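Ticket 159: Rug in the sitting room sheds fibers on dark clothes
Opened by: Mercy Kioko
Opened: June 20, 2020
Product: Gilberg leaf rug, large
Status: Waiting for customer

Message from customer

Good morning. I bought the rug with the leaves from your Langat shop last November. I like it very much, but I have a problem which I could not solve by myself. Each time I fold the laundry on the floor, the black things collect small pale hairs. It is worst with socks and other ribbed fabric. Light clothes maybe take the hairs also, but there I do not see them.

I have tried these things already:

Vacuum with the brush turning, two times in a week. The hairs became more.
Vacuum without the brush, only suction. Better for some days, then the same.
Sticky roller on the rug. It took a lot of fibers from the cream part and very few from the brown leaves.

I also want to say that I have a gray shaggy fabric in the same room, near the pink cushion, so I am not fully sure that the rug is guilty. The hairs on my socks look more white than gray to me, but they are very thin and it is difficult to judge the color.
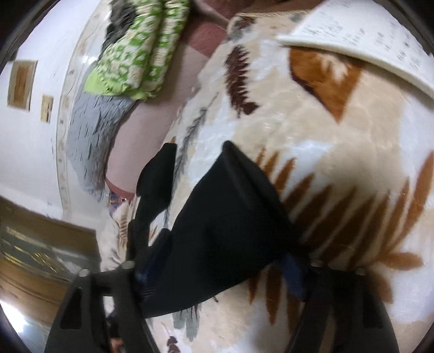 Can I put this rug in the washing machine?
Please clean it flat on the floor with a damp cloth and mild soap, because the backing can crack in a machine.

Reply from Gisham Home Support

Dear Mercy, thank you for the clear list. Please stop using the turning brush completely. It pulls the pile and makes new loose fibers. Then do this test for us:

1. Shake the gray fabric outside and keep it in another room for one week.
2. Vacuum the rug with suction only, in the direction where the pile lies down.
3. Put one clean black sock on the cream part, press it with your hand and look at it under a lamp.
4. Do the same with another clean sock on the gray fabric.

Write to us which sock has more hairs.

Message from customer

I made the test today, after the week. The sock from the rug had a few white hairs. The sock from the gray fabric was full, and under the lamp these hairs were also nearly white! So I was wrong about the color. I have washed the gray fabric alone in a Fistano laundry bag, and the filter of the machine was blocked after it. The folding I do now on the bed.

One question stays open. The rug still gives some fibers on the side near the cushion, where I sit the most. Is it normal after this time, or should I bring it to the shop? I have the receipt.

Reply from Gisham Home Support

A few fibers in the place where you sit can be normal. Please continue with suction only for two more weeks. If you can see the backing through the pile, send us the receipt number and we will arrange an inspection at Langat.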